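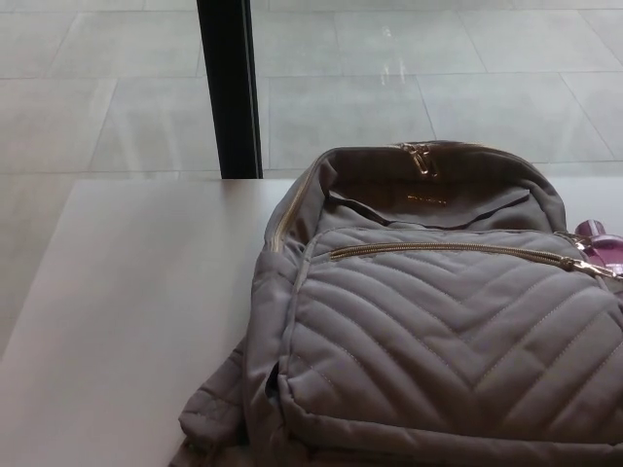
Visit notes: Dronusov open day, Feb 5, 2025

Quick write-up before I forget it all. Train late, missed the welcome talk, went straight down to the bag bench.

The task is packing. Grey quilted backpack on a white table, main compartment partly unzipped, things go in. Sounds dull, is not. Soft bag, so the opening is a different shape every time anyone touches it. Dronusov split the software in two – perception finds the edge of the opening, then a planner called Skuno picks a way in.

Perception first. They tried following the zip as a line, which works until the fabric folds over it. Now the model guesses the whole rim, hidden bits included, and gives a confidence for each stretch. Low confidence and Skuno asks for another look before moving. Liked that. Trained on 2000 labelled views, fewer than I expected. Quilting was a pain early on, they said, the stitched lines kept getting picked up as edges.

Control loop runs at 15 Hz for the slow part near the bag. I asked why not quicker. Answer was that the camera side can't keep up and they'd rather have both in step. Fair enough.

Best bit for me was the replay tool, Sornex. Every run logged, scrub back and forth, see what the planner thought the bag looked like next to the camera view. 162 failed runs tagged by hand so far. Most are tagged "strap", meaning a strap got read as part of the rim. You can change one setting and rerun the planner on an old log without going near the hardware. We have nothing like it and I want it.

Less sure about Camacho, the scheduler. Config file is 1104 lines, and teh person showing it scrolled for a good while to find one timeout. They know. Rewrite planned for April.

To chase up: log format for Sornex, whether the rim model copes with dark linings, parking for next time.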